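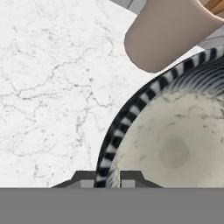 ok so I said I'd do the thread on quitting the supermarket for a month. strap in, typing this on the bus

1/ the rule was no big store. only the little places between my apartment and work, plus the Saturday market in Orent. gas station snacks counted as cheating (I cheated)

2/ budget was 100 dollars a week for two people. normal week for us is more than that and half of it is stuff I don't remember putting in the cart

3/ week one was bad. I went to four shops for one dinner. forgot onions. went back. shop closed. ate eggs

4/ things I didn't know you can't get on my street: baking powder, foil, dish soap that isn't lavender

5/ things you can get on my street in alarming variety: olives

6/ the bakery on Joston sells yesterdays bread for half price after 4 and it's fine. better than fine. toast it and move on with your life

7/ went in at 3:50 once and the lady made me wait. respect

8/ somebody asked about meat. butcher is more per pound, yes. but you ask for two chicken thighs and you get two chicken thighs. we'd been buying the giant tray and throwing out a third of it every time, so I stopped complaining after week one

9/ also he'll give you bones for soup if you ask. free. I asked every week and I think he was getting tired of me

10/ SOUP. ok. the soup section

11/ bones, onion, whatever carrots are going soft, the green ends of the leeks, salt, leave it all afternoon. freeze it flat in bags. I have so many bags

12/ do not freeze it in a jar filled to the top. I know. everyone knows. I did it anyway and lost a jar and a quart of soup

13/ the market. Saturday, gets going early, packs up by 1. go at noon if you want cheap and don't care what you get. go at 8 if you want the good tomatoes. I've been at 8 twice in my life

14/ last hour they do a box of bruised stuff for a few bucks. I got one with mostly peppers and one that was mostly a single cabbage

15/ cabbage tips since I became an expert against my will: slice it thin, hot pan, more oil than you think, don't touch it until the edges go brown. vinegar at the end. that's it. we ate this five nights out of seven

16/ someone in the replies says roast it in wedges. tried that too. good but takes 40 minutes and I'm not a patient person at 7pm

17/ ok money. people keep asking for the real numbers so

18/ usual month before this, groceries only, went back through the card. a bit over 500. I won't say how much of that was sparkling water

19/ month of small shops: came in under the 400. by very little. last week was basically soup and bread

20/ so the saving is real but it isn't wild. and it cost time. I kept a rough tally and it was way more trips, mostly short ones, mostly on foot

21/ on foot is the part I liked tho. my phone says my steps went up and I did nothing else differently

22/ the phone also says I walked 2,122 steps to buy one lemon. the lemon was for a cake I then did not make

23/ stuff I'd still go to the big store for – toilet paper, cat litter, rice in the big bag, flour. carrying cat litter home from the corner place up Akanda hill was the low point of the whole month

24/ that hill. wow

25/ spices: go to the international grocery, the one next to the laundromat. bag of cumin the size of my hand for what the little glass bottle costs elsewhere. same for bay leaves, sesame seeds, paprika

26/ they also have the good flat noodles and a freezer full of dumplings. I did not count dumplings as cheating. my thread my rules

27/ what changed in the fridge: less in it. first two weeks that stressed me out, I kept opening it and feeling like we were out of food. we weren't, I could just see the back wall for once

28/ threw out almost nothing. one cucumber. half a tub of sour cream. usual month it's a whole bag of sad salad every week and I feel bad about it every time

29/ salad: buy a whole head of lettuce. lasts so much longer than the bag. wrap it in a dish towel, stick it in the drawer. 10 days easy if you pick a decent one

30/ someone asked how you do this with kids and a car commute and I don't know. I have no kids and a bus stop outside my door. not telling anybody else how to shop

31/ also the bus. Ostar line gets in at 5:40 and the fruit place closes at 6. it's a six minute walk. I have run it with a bag of potatoes. I have also missed it and bought pears from the pharmacy (??) which sells pears now

32/ pharmacy pears: 70 cents each. hard as a doorknob. put them in a paper bag for three days and they were actualy great

33/ stuff I'd do different: write the list by shop, not by meal. took me until week three to figure that out. bakery list, butcher list, market list. then you don't walk past a place and realize it at home

34/ and bring two bags. always two. one bag means bread under potatoes

35/ and carry some cash, the market egg guy doesn't take cards and he won't hold a dozen for you either. asked. no

36/ am I going to keep going – sort of. big store once a month for the heavy stuff, the rest from the street. going to try that through December and see if the holidays wreck it

37/ they will wreck it. I need so much butter in December

38/ cabbage recipe people, I see you, I'll type it out properly tonight, there's not much more to it than what's in 15

39/ my stop. if you know where to get plain unscented dish soap near Joston pls reply

40/ edit: it's the hardware store. of course it is. thank you all, going monday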